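Feb 23, 2018
Packing the Zoncombe case, second go

Started from the claim on the sales sheet, which says the case "packs itself." It does no such thing. What they mean is that the inside is shaped so you're supposed to see where everything goes without reading the card. I don't believe that and I said so to Jad last week, so now I have the job of checking it.

Worked on the tan top with the panels up on three sides. The panels are good for keeping small stuff from going off the back. I have less good to say about the mottled surface, which hides anything small and brownish. Lost a rubber foot on it twice. Sowmya says get a plain sheet to lay over it. I'd go along with that if it didn't slide.

Order of packing. The card says large things first, then the soft things, then whatever stands up. I tried it as written and ended up lifting the soft things out again to get at the corner underneath. Tried it with soft things last and it went in the first time, lid down, no leaning on it. One success isn't much. I've had cases close perfectly on Tuesday and bulge two days later with the same load, and all that had changed was which way a strap was folded.

So I did it again, same order, with the strap folded under. Closed. Strap folded over the top: closed, but the latch on the hinge side needed a push. Strap loose: didn't close, and I'm not surprised. The card doesn't mention the strap at all. Somebody wrote that card with the strap taken off, I'd bet lunch on it.

Timed one full pack from a bare case, going at a normal pace and not trying to impress anyone: 54 seconds. The sheet gives no time so there's nothing to hold it against. Writing it down so that nobody quotes me a better one later from memory.

About the blue one. It's the only piece I'd call easy, and even there I have doubts. The top is wider than the body, so you can get hold of it under the top and it feels secure. Fine on the bench. What I don't like is that everyone then wants to set it down on its end, because it stands up so nicely, and then they reach across it for the next thing. I knocked mine over on the third pack with my sleeve. Jad knocked his over too and claims he didn't. Standing it in the middle of the top is the worst place for it and also where we all put it.

Lying down would be safer but it rolls. Tried a folded cloth as a stop. Works, looks silly, adds another thing to pack. Tried putting it straight into the case before anything else and never standing it on the bench. That's probably the answer, but then it's at the bottom and it's the item people want out first. No good way around this that I can see with the present insert.

The Gurar insert. I was told this one fixes the whole business. Six pockets, cut deeper, with a lip. It came in on Wednesday and the first thing I noticed was the smell, and the second was that the lip catches on anything with a shoulder, so anything with a wide top goes in and then doesn't want to come out. You end up pulling the insert up with it. Sowmya thinks the lip will soften with use. Maybe. I asked how much use and got a shrug. I'm not going to recommend something on the basis that it might get better once it has annoyed people for a month.

To be fair to it, with the Gurar insert nothing moved when I shook the closed case. With the old Deludex one I could hear everything move.

Latches. Deludex says good for 2000 cycles on their sheet. I haven't got anywhere near that and neither has anybody here, so for our purposes it's a number on a sheet. What I can say is that one of the 2 latches on our sample has more play in it than the other, and had it when the box was opened. Marked it with a dab of paint on the inside. If it gets worse I'd like to be able to tell which one we're talking about.

Shek samples still not here. They were promised in October. I've stopped leaving space on the shelf.

Sowmya's argument, written down so I can't be accused of ignoring it: the card is fine, the order doesn't matter much, and the trouble is that we keep laying out the bench differently each time. She'd put the case open on the left, always, everything else to the right of it, and not let anyone move it. I think she's half right. The layout does matter, I can feel the difference when I have to reach over the lid. But the strap problem has nothing to do with layout, and neither does the lip.

We agreed to fix the layout and leave everything else alone for the next run, so at least we're arguing about one thing. I'd rather have changed the strap first. Noted.

For next time:
strap folded under, every time, and write it on the card in pencil
soft things last
try the plain sheet, taped at the corners
ask Gurar if the lip can be trimmed, and if they say it voids something, ask what
pack with gloves on at least once, as people will be doing this in the cold
someone other than the three of us has to try it without seeing the card

That last one matters most to me. All of us know where things go by now, so of course it looks obvious. Jad offered his brother. His brother packs a van for a living and will be too good at it, but he's free on Monday and I'll take him.

Old Deludex insert is on the bottom shelf, don't throw it out yet.

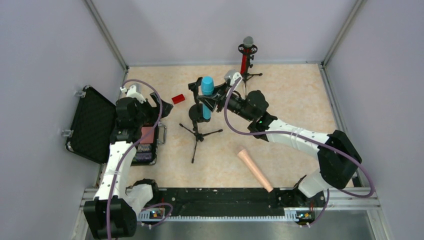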